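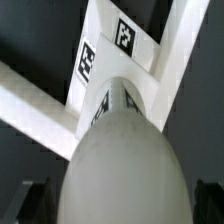 How do I clean white model parts before gluing?

I'm building an all-white model (arches, posts and a big dome!) and I love it, but the dome picks up gray smudges every time I touch it. Any way to get them off without making it shiny?

Jade Carrier

2 answers

Wayne Fortin
Yes! Lukewarm water, one drop of dish soap and a soft cloth. Go in small circles and let it dry overnight. I've done up to 100 parts this way and the matte look stays – just skip anything with alcohol until you've tested it on a hidden spot. Cotton gloves help a ton afterward, and arches are so fun once they're clean!

Grustum
white eraser works for me. go easy on the edges. I glue first and clean later but do it how you like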